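**Rozīte update – the "shut fingers" problem, and a partial fix**

Quick one this month, deadline was noon and it's gone four. Longer write-up when the plots are done.

For those who missed April: Rozīte is our grasp timing work. Narrow question. When a policy is learned from human demos, how does it decide *when* to close? Position we're fairly happy with. Timing, no. The old policy would get to a perfectly good spot and then dither – or close early, shove the object along and carry on as if it had it.

Flat stuff and rigid stuff not too bad. Cable is the worst. A coil has no real edge, the loops give, and the fingers can be pressing on one side well before the other side has anything to press against. Width reading at the fingers tells you very little, a good squeeze and a poor one can end at nearly the same number.

So what we changed. Before, each demo was one long stream and the model predicted finger width at every step, same as it predicted motion. Most steps in a demo the fingers don't move at all. So the model learns, quite sensibly, that not moving is nearly always the right answer. The new version splits it. One head for motion, as before. A second, small head that only looks at the wrist view and answers one thing: is a close due in the next short window, yes or no. Training for that head is weighted hard towards the moments just before a close. That's the whole trick. No new sensor, no extra labels – the close times are already in the logs.

Wrist view matters a lot more than we thought. The overhead view gets hidden by the arm at exactly the point you need it. From the wrist you always have both fingers and whatever is between them.

Fingers open, then fingers closed on a coil:

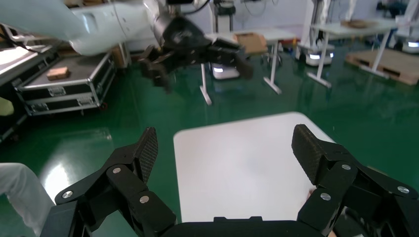
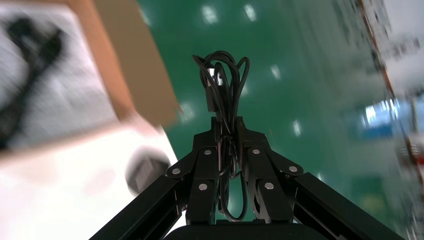

Numbers, such as they are. Training set was around 700 demos, mixed objects. Held-out test was 24 cable pickups per policy, same start positions for both. Old policy managed 7. New one got 18, so 75 per cent. We counted a pickup as good only if the coil stayed in the fingers all the way to the drop-off point, a lift and a slip is a fail. On rigid objects the two policies are much closer and I wouldn't want to claim a difference yet.

Where it still goes wrong:

- Loose tails. If a stray loop hangs well below the rest the timing head fires on the tail and closes on that. Most of the six fails look like this.
- Glare. Shiny floors throw bright spots into the wrist view and they slide about as the arm moves. We've added random bright blobs in training, seems to help, not tested properly.
- Fast approaches. Blur. Slowing the last bit of the reach fixes it but costs time, and the Flalero people won't love that.

Castia read the draft and is not convinced: the gain could be coming from the reweighting alone, in which case the second head is just extra parts to look after, and the fair test would be the old single-head policy with the same weighting on the same starts. Castia would also like to see the results split by how tight the coil is, as a neat bundle and a slack one are hardly the same job.

Both fair. First one is queued, should of been done before the draft went out really. Training run goes on tonight if the big machine is free. Second one is harder becuase we never wrote down how tight anything was. Going back through the recordings by eye is possible, slow, and I'd rather start noting it from now on and do a fresh batch. If anyone has a quick way to score coil tightness from one view I'd like to hear it.

Other bits:

The timing head is now a seperate module in the Tiltora repo, off by default. Turn it on in the policy config. Old checkpoints load fine but the head will be untrained, so don't run it on the arm like that – it'll close at random.

Log format hasn't changed. If your demos were recorded before April, check the finger width channel isn't lagging behind the video. Ours was, on a few older sets, and it quietly wrecks the close times. There's a script in the tools folder that shifts it back.

Plots and the reweighting result next issue.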